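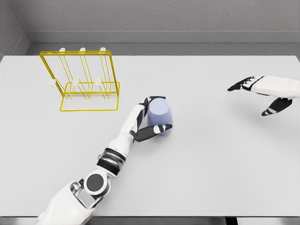
First-time manager, should I stop eating lunch with my old team?

marigold_ops
I got bumped up to shift lead at the Gusonstead warehouse in July, which I'm thrilled about (and a bit terrified, if I'm being truthful). There are 32 people on my side of the building now and I used to be one of them. We've always eaten together at the long table by the dock doors, and I kept on doing that after the promotion without giving it a thought. Last week my own manager took me aside and told me, very kindly, that I ought to "make some space." She says it's hard to write somebody up at 2:00 when you were sharing their chips at noon. I see what she means, but I love those lunches and half of what I know about this place I learned at them. Has anybody been through this? Did you keep going or did you drift off?

tallpaul_freight
Congratulations! Your manager is right and I'm sorry to say it. I ran a crew at Batista for years and did it your way at the start, and the first time I had to pick between two people for a day shift, the one who lost out told everyone I'd given it to my lunch buddy. I hadn't, but I couldn't prove it, and it took most of a year before that fellow would look me in the eye. I started eating at my desk after that and things got calmer.

quiltsandforklifts
Oh, I couldn't disagree more, Paul, though I'm sorry that happened to you. The best boss I ever had ate with us every single day and she was also the one who let me go from that job (long story, I had it coming!). She could do both because she treated us all the same the rest of the time. If you vanish into an office the very month you get the title, people are going to notice that too, and what they'll say is that it went to your head.

tallpaul_freight
Fair point on the timing. I'd still say a gradual fade is better than staying put.

brenda_in_billing
Could you split it? When I took over billing at Brinthorpe I ate with my people on Tuesdays and Fridays and moved around the other days. Sat with receiving, sat with the drivers, sat by myself with a crossword when I'd had enough of everybody. It's a big outfit, 368 of us at that time, and I met folks I'd walked past for ages. It also meant that my not being there on a Wednesday didn't hurt anyone's feelings.

nightshift_lou
I'll be the grump. Lunch is their half hour. They want to complain about the schedule, and you make the schedule. Did you ask them if they want you there?

marigold_ops
Lou, ouch, but no, I didn't, and now I'm thinking about how quiet it got on Monday when I sat down. I'd put it down to everyone being tired.

quiltsandforklifts
Don't read too much into one quiet lunch, hon. Mondays are quiet everywhere.

nightshift_lou
Could be. I'd still ask one or two you trust, and away from the table.

marigold_ops
Okay, I did ask, and I got two different answers, so that was a big help, ha. One said please don't go, and the other said she didn't mind but a few of the newer ones get nervous. I'm going to try Brenda's way for a while and see how it feels. Tomorrow I'm sitting with receiving, and I'm bringing banana bread so they'll have me.

brenda_in_billing
Banana bread will do it. Bring two loaves if the drivers are in.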